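Flullier field sieve set, tested over one season

Reviewed by Despina Lungu

The Flullier set consists of a steel frame on folding legs, a hanging tray and 2 interchangeable meshes, coarse and fine. It is sold for hand sieving of excavated soil on small sites. We used it at Olwood, a Roman farmstead on heavy clay, from May until the trenches were backfilled.

Assembly

The legs lock with spring pins. One person can put the frame up without tools, and it stands well on level ground. On a slope it needs a board under the downhill legs, as they do not adjust for length. The tray hangs from four chains. These arrive at equal length and should be checked again after the first few days, when ours had stretched enough to make the tray swing to one side.

Sieving

Dry ploughsoil passed through the coarse mesh quickly. Clay did not, and had to be broken up by hand or left in the tray to crumble. This is the case with any hanging sieve. The tray is shallower than that of the older Dinska model, so less soil can be loaded at a time and more is lost over the rim if the tray is pushed hard.

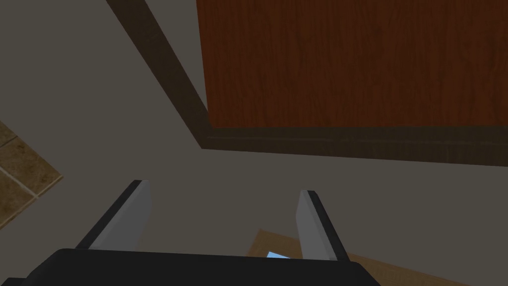
The fine mesh is the better of the two. It recovered fish bone, small beads and a worn bronze coin that the coarse mesh had let through during a comparison run. For that run Ravindran Kulkarni sieved 300 litres of fill from a single rubbish pit, first coarse, then fine. The fine mesh added 17 finds to the catalogue, 11 of them bone. A different context would give different numbers, and the result should not be read as a recovery rate.

Wear

The coarse mesh showed no damage. The fine mesh began to pull away from its wooden batten at one corner, where trowels tend to be knocked against it. Heino Rebane refixed it with wider staples and it held for the rest of the season. The paint on the frame chipped early and rust followed. A frame kept outdoors will need repainting each winter.

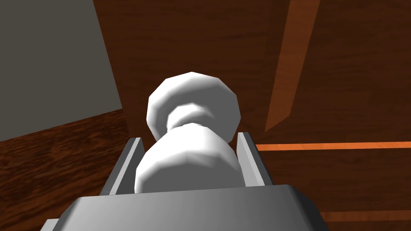
White pawn-shaped piece held between two grey gripper fingers.

Transport and storage

Folded, the frame fits across the back seat of a small car. The meshes do not clip to it and have to be carried separately. The bag supplied is too narrow for the tray and its zip failed. Bhat makes a plain canvas bag that fits.

Verdict

Suitable for small teams on light or mixed soils. On clay, buy it for the fine mesh and expect to do most of the work by hand. Teams that already own the Dinska have no strong reason to change. Spare meshes can be ordered singly, but chains are sold only as a full set of four.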